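# Mortise lock body keeps sticking after I swapped the handleset – backset problem?

**Posted in Doors & Hardware by orkimar_rd_owner**

I have a 1940s house with the original front door, solid wood, a little under two inches thick. The old handleset was a thumb latch outside and a small oval knob inside, both on long plates. The thumb piece finally snapped in April, so I bought a Liltadow 552 entry set in the dark bronze finish. The listing said it would fit doors up to 2 1/4" and came with its own mortise body.

The old pocket in the door was a bit deeper than the new lock body, and the faceplate was slightly shorter than the old one. I filled the gap at the top with a glued-in strip of pine, chiseled it flush, and screwed the new body in.

With the door open everything works. The thumb latch pulls the bolt back all the way and the deadbolt turns with two fingers. With the door closed, the latch goes in but I have to pull the door toward me to get the deadbolt to throw. At night it's worse than in the morning. Twice now the thumb piece has stayed down after I pressed it, and I had to lift it back up by hand.

Things I've already tried:

- Graphite in the keyway and on the latch
- Backing off the two screws that hold the inside plate
- Filing the strike a little on the side toward the stop

The filing helped for a couple of days and then it went back to how it was. I measured the backset on both lock bodies and got 2 1/2" for each, but I'm not sure I measured the old one from the right place. Is this a backset problem, or is the strike in the wrong spot? I'd like to keep the set if I can. I've already thrown out the carton, and the store wants it in original packaging for a return.

---

**hingeside_60**

You have two separate problems and I'd work on them one at a time.

The deadbolt needing a pull on the door is the strike or the weatherstrip. It isn't backset. Backset is the distance from the edge of the door to the center of the keyhole or spindle. If that was off, your knob spindle and cylinder wouldn't line up with the holes in the door and it would bind with the door open too. You say it runs fine open, so leave the backset alone.

To find where the bolt hits, color the end of the deadbolt with a dry erase marker or some lipstick. Close the door without pulling on it, turn the bolt until it stops, turn it back, then open up and look at the strike. The mark tells you which edge to move. If the mark is on the side nearest the stop, your door isn't closing far enough, and you should look at the weatherstrip before you file any more metal. New foam strip is often too thick for these old doors. Pull it off the latch side and try the lock without it. If it works, buy thinner strip.

If the mark is at the top or bottom, the door is sagging or rising on the hinges. Take one screw out of the top hinge on the jamb side, the one closest to the stop, and run in a three-inch screw that reaches the stud. Tighten it slowly and check the gap along the top of the door as you go. It doesn't take much.

The difference between night and morning is most likely the door moving a little. Mine does the same and I ended up with the strike opening slightly larger than it needed to be. Use a file with a flat face, 80 grit paper on a stick is too slow.

The thumb piece staying down is the second problem. On most of these sets the thumb piece pushes up on a small lifter in the lock body. If the outside plate is mounted slightly low or twisted, the tail of the thumb piece rubs on the edge of the hole in the door. Take the outside plate off and look for a shiny or scratched spot on the tail, and a dent in the wood. Open the hole up by an eighth at that spot. Don't bend the tail. They're cast and they snap, and that may be what happened to your old one.

---

**Datisthorpe Dan's Doors**

could be the spring. I had a Kawaguchi set that did this and the return spring was weak right out of the package. Called them and they mailed a new one. Also check you didn't overtighten the through bolts – that will pinch the plates on a thick door and everything drags

On the return, ask the store again. Mine took a set back in plain bubble wrap for a 30 percent restocking fee.
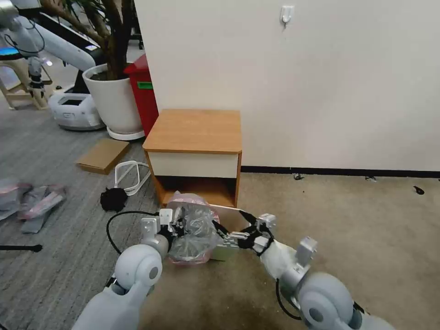

*Plastic-wrapped bundle and a small pale green box at the nightstand.*

---

**orkimar_rd_owner** (original poster)

Did the marker test. The mark was on the stop side, so it was the weatherstrip. I'd put new foam on in the winter and forgot about it. With it peeled off the latch side the deadbolt throws with no pull. I'll look for the thinner kind this week.

The thumb piece had a scratch on the left side of the tail, and there was a matching groove in the wood. I opened the hole with a round file and it springs back now. I backed the through bolts off a quarter turn as well, so I can't say for sure which one did it.

Still have a small gap under the faceplate where my pine strip shrank. Planning to fill it with wood putty and touch it up with the door paint.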